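Notebook, kitchen table cell, May

Picking up from Liliana's note on the bottle grasps. Emlyn and I reran the comparison with the wrist view switched on and off. Same policy checkpoint, same table, toy food set left out as clutter. The task is the one from the Clatevgate list: pick up the ketchup bottle from wherever it is lying and hold it clear of the table.

Checkpoint is step 1651 from the run Haris started. I did not retrain anything. For the "off" condition I fed a constant gray image into the wrist channel and left the overhead view alone. 70 trials with wrist view, 70 without. The bottle goes down at a new angle each time, the other items get moved every tenth trial.

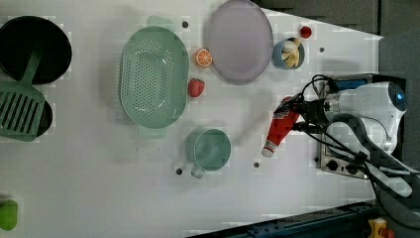

Scoring is by hand. A grasp counts if the bottle is still in the fingers 3 seconds after the lift ends. Emlyn scored the first half and I scored the second, then we swapped and checked each other from the recordings. We disagreed on a few where the bottle slid but stayed in. Settled on counting those as good and marking them "slip" in the comments column.

Main result: wrist view helps, mostly in the last bit of the approach. Without it the arm still goes to the right part of the table, but it closes early or lands too near the cap. The bottle tapers toward that end and the fingers get less to hold. With it on, the closing point moves back toward the wide part. Clutter made less difference than I expected, in both conditions.
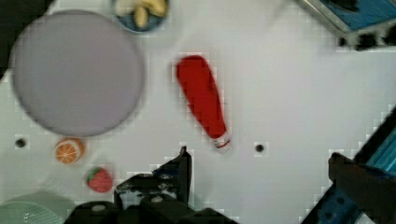
Wrist view, bottle lying diagonally, cap toward the gripper.

Cap toward the gripper is the worst case with the wrist view off. Samuele thinks the policy has learned the white cap as a landmark and just drives at it. Could be - the cap is white on a white table, though, so I'd like to see it tested before we write that down anywhere. Trevor has tape we can put over the cap.

To do:
- split the results by bottle angle, full table to Liliana
- repeat the cap-first trials with the cap taped
- ask Haris if the training set had any cap-first starts
- check the wrist exposure setting, the fingers come out very dark

Results sheet is in the Brenditz folder, second tab. The first tab is the old run, leave it alone.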